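Last updated: May 1, 2024

Minilar's open day, and what the robot learns from a walk

I went to Minilar's open day expecting a sales pitch and mostly got one. The firm sends a small ground robot out under a person's control, records every run, and feeds the recordings to a learning system that is meant to drive by itself later. Mylene Tiongson, who runs the collecting, told us they had 21 runs from April. I asked how many had gone wrong. She said seven were thrown away, and I would have liked to see those.

Florencia Orellana steered for the visitors. She was good at it, which made me wonder whose skill was on show.

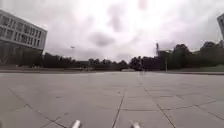
My doubt is about what goes into the pile. A run over wide, flat paving, with the trees a long way off and hardly anything to steer round, must be easy to record. I can't see it teaching much about a busy pavement. Tiongson said kerbs and crowds come next, at the Revadano site. She gave no date for it.

11 shares · 7 comments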